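Tidying a table: are two fingers enough yet?

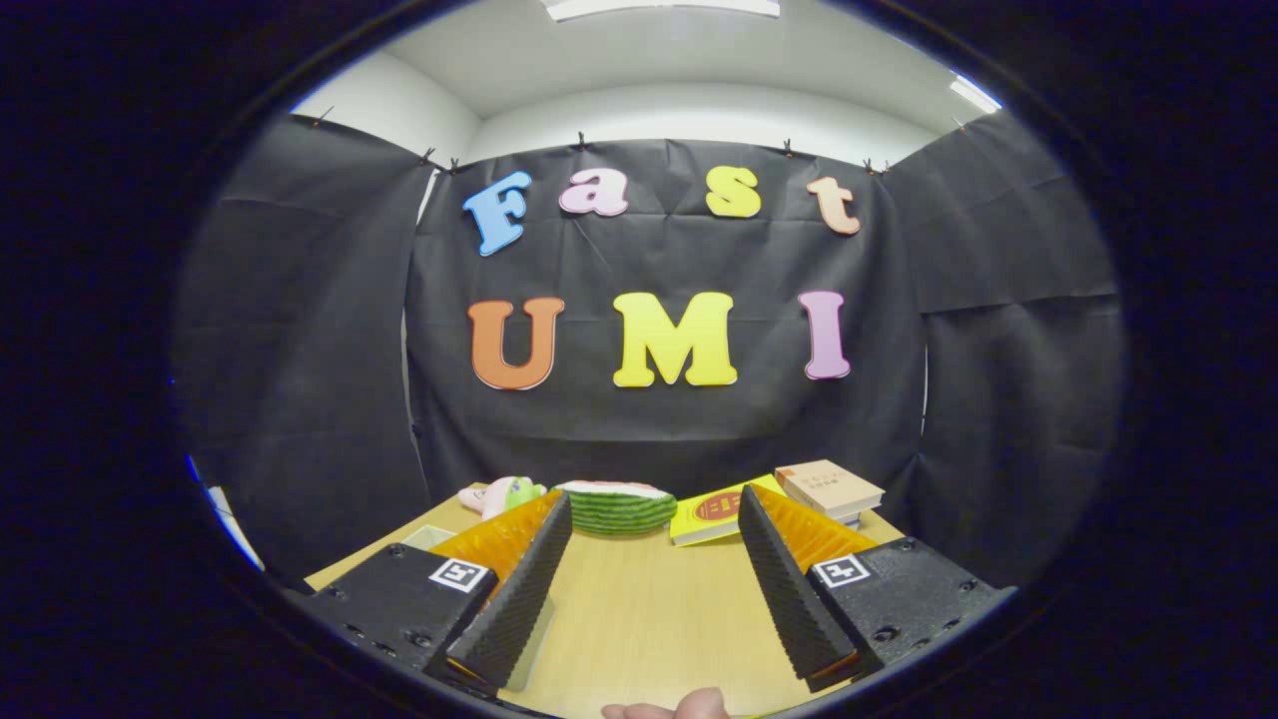 ksowerby
I keep reading that household robots are nearly ready, and I would like to separate the arm from the hand. Reach and payload are mostly solved for light domestic work. Grasping is where I see the trouble. Take clearing a table with soft toys and books on it. The stuffed watermelon slice is easy, as a padded finger can close on it badly and still lift it. The yellow book lying flat is a different job. A parallel grip has to get under a cover or push the book to an edge first, and both need contact sensing or a good deal of luck.

prellau_dave
Disagree on the book. If the opening is wider than the spine you take it across the spine and lift. No sensing needed.

ksowerby
Provided the spine is presented to you. At an angle you need wrist rotation and clearance for the finger tips against the table. Try it with a paperback and a pair of kitchen tongs.

D. Panyasiri
I maintain two pick cells at the Greenwood unit. Rigid cartons, known positions, 700 picks a shift, and we stop for perhaps 3 of them. That is shop-floor work and it has been fine for years. We trialled mixed returns in February with the same arms and got 80 per cent on a good tray. The failures were nearly all thin flat items and bags.

prellau_dave
80 per cent is not bad for untrained stock.

D. Panyasiri
It is bad if a person has to stand there for the other fifth. We went back to hand sorting.

oldlathe
What were the finger pads? Hard rubber is hopeless on thin card. Softer ribbed pads made a clear difference for us at Derkville, though they wear quickly and the dust gets into the ribs.

D. Panyasiri
Flat polyurethane, 80 Shore A. Probably too hard. I did ask for softer ones and was told to use up the box.

ksowerby
Pads help with slip. They do nothing for getting under a flat object — that is geometry.

oldlathe
Partly. A compliant tip will bend against the table and slide under a loose cover. Not every time, I grant you.

prellau_dave
Has anyone priced the Prustura hand with the suction cup in the palm? Would settle the book question.

ksowerby
Glossy covers, yes. Cloth bindings leak. And it will not hold a plush toy, so you still need the fingers.

D. Panyasiri
No price on their site, only a contact form. I will ask and post what they quote.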